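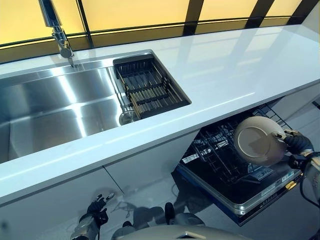 Can a robot do the chores at my house yet?
Some of them, slowly, and usually with a grown-up engineer standing close by. Robots are getting better at this every year, but most homes won't have a robot helper for a while.

Robots and the Great Chore Challenge

You might already live with a chore robot! A robot vacuum counts. So does a dishwasher, if you think about it, because you press a button and it does a job people used to do by hand. But a dishwasher can't fill itself. Somebody has to pick up the plates and put them in, and that turns out to be the tricky bit.

Look at the picture again. The robot's right hand is holding a round beige plate by the rim, tilted on its edge, just above the top rack. The rack has rows of little upright posts called tines, and a plate needs to slide in between them. You can probably do that while talking to your sister. For a robot it's a whole pile of problems, one on top of another.

Problem one: seeing

Your eyes and brain are amazing at kitchens. You know a plate is a plate even when half of it is hidden under a bowl. A robot uses cameras, and cameras get fooled. Shiny things are the worst! A metal sink bounces light all over the place, and so does a glossy counter. A bright patch of window light on a white counter might look like an object to a computer. Clear drinking glasses are sneaky too, because the camera sees right through them to whatever is behind.

Problem two: holding

Squeeze too hard and the plate could crack. Squeeze too softly and it slides out and smashes on the floor. You have thousands of tiny sensors in your skin that tell you when something is starting to slip, and your fingers tighten up before you've even noticed. Some robot hands have touch sensors in the fingertips, but they feel far less than you do.

Try this! Put on a pair of thick winter gloves and pick up a plastic plate by its rim. Now close one eye. Now try to stand the plate up in a dish rack. (Plastic plates only, please!) That's a little bit what it's like to be a robot.

Problem three: surprises

In a factory, everything can be kept in the same spot. A robot arm at a car plant can make the same move 1000 times and the next part will be waiting right where the last one was. Your kitchen isn't like that. Somebody leaves a spoon in the wrong place, the cat walks through, or there's a mug with a handle shaped like a dinosaur tail. A home robot has to figure out what to do each time.

How does a robot learn?

One way is by copying. A person guides the robot through a job, and the computer records how the arms and fingers move. After lots of turns, the robot tries it alone. Another way is practice in a computer world, a bit like a video game, where dropping a plate doesn't make a mess.

We asked Masanobu Mizuno, an engineer at Flokima, how long it takes to teach a robot to load dishes. "Our first robot needed 25 minutes to put away 7 plates," he told us. "We were so happy we cheered! Then we gave it a soup bowl, and it had no idea what to do."

So which chores can robots do now?

Pretty good already: vacuuming a floor, mowing a flat lawn, carrying boxes around a warehouse.

Working on it: loading a dishwasher, folding towels, wiping a table, putting groceries on a shelf.

Still really hard: making a bed with a squishy comforter, washing a baby's high chair, cleaning up your room when there are blocks, socks and a half-finished puzzle all over the rug.

Shops have the same kind of list. Moving carts of boxes is going well. Tidying a shelf of stuffed animals that kids have been hugging all day is much harder, because every one of them is a different shape and they all flop.

Words to know

Sensor: a part that helps a robot notice things, such as light or touch.
Gripper: the part of a robot that grabs. It can look like a hand, a claw or even a suction cup.
Tines: the posts in a dish rack that hold plates up.

Your turn

Pick one chore you do at home and write down every single step, as if you were telling a robot. Then have a friend follow your steps exactly. Did you remember to say "open the door first"?

Written by Clodagh Ó Briain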